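The arm is called Medora, after a great-aunt who also picked things up slowly and put them down somewhere else. I've been building it since April on the old paint bench at the Pririlthorpe workshop, and as of last night it has 242 attempts at laundry behind it.

I started with wooden blocks, like everyone does. Blocks are great. They stay the same shape while you think about them. Then Illia Antoniuk, who has the bench behind mine and opinions to go with it, asked what I was planning to do with a machine that could move blocks, and I went home and got the socks.

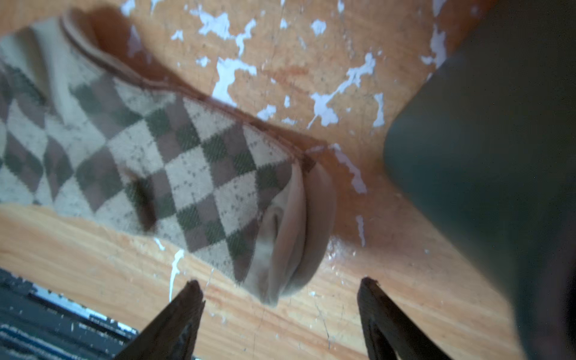 Wrist view, argyle, fingers open and coming in at the toe end.

The trouble is mostly the fingertips. Pointy ones are lovely for screws, but on knitwear they either slide off or grab one layer and start unrolling the whole thing. I tried wrapping them in bicycle inner tube, which gave me more grip and a sock that wouldn't let go. Gertraud Zürcher suggested closing at half speed and stopping on motor current, so I spent an evening on that and now the arm hesitates like a man at a buffet.

Total spend so far is 624 dollars, not counting the servo I cooked. My goal is 300 attempts before I touch the fingertip design again. I'm already sketching new ones in the margins of the log, so don't hold me to it.

Get new posts by email. Enter your address to subscribe. You can unsubscribe at any time.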